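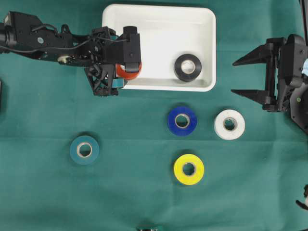 Gallery / Small Things in Order

Tapes by Color

Welcome to the tape page of my gallery. I am Birdie Kasprzak, and I look after the supply corner at the Ashby workshop. Many visitors ask me how we store the small things, so I decided to make one page for each of them. Buttons and thread have their pages already. Now it is the turn of electrical tape, which is my favorite, because it is cheap, it is bright, and it disappears faster than anything else in the building.

Black tape in the white tray
The black roll lies flat, so you see the white cardboard core and the hole in the middle. I recommend to store tape always in this way. When a roll stands on its edge for a long time in a warm cupboard, it becomes a little oval, and then it does not turn nicely on the finger.

The orange-red one
This is the color I have to buy most often. At Ashby it means "do not plug in before you asked somebody." We put it on cords which wait for repair, and also on the handles of borrowed tools, although the second use was never agreed by everyone.

The deep blue
It rests on the cloth below the tray, and its core is light like cardboard usually is. Blue is for the water side of the workshop: hoses, buckets, the two taps behind the door. I like this shade very much. The blue from our former supplier, Drukix, was paler, and after one summer near the window it looked almost gray.

The tray
White plastic, rounded corners, with a raised rim. The rim is important to me. Before, we had flat boards from Claleven, and the rolls traveled to the floor each time someone pushed the table. A white bottom is also good for the eyes, as a dark roll is found immediately.

The cloth
A muted green that goes a little to teal. It has some light creases and one fold line across, and I do not iron it. I tried once with a similar cloth and it became shiny in one place. On a cloth the rolls do not slide, and they make no noise when you put them down.

Some notes for people who want to arrange their own tapes

Write the month of purchase inside the core with a pencil. Our last large order came in April and it is easy to see which rolls should be used first.

Fold the end of the tape under itself, the width of a fingernail. My colleagues forget it every time.

Keep the colors for one meaning each, and hang the list on the wall where the tapes are. Our list has 5 colors. The first version had more, and it was too difficult to remember.

Do not put rolls on top of each other without paper between them if the room is hot. The glue comes out at the sides and then they hold together.

The next page in this gallery will be about cable ties. We received a box of 2,000 from the Jila store when it was closing, in mixed lengths, and I have sorted 700 of them until now. If you have a good idea for storing the longest ones without bending, please write to me through the contact form.

Back to Small Things in Order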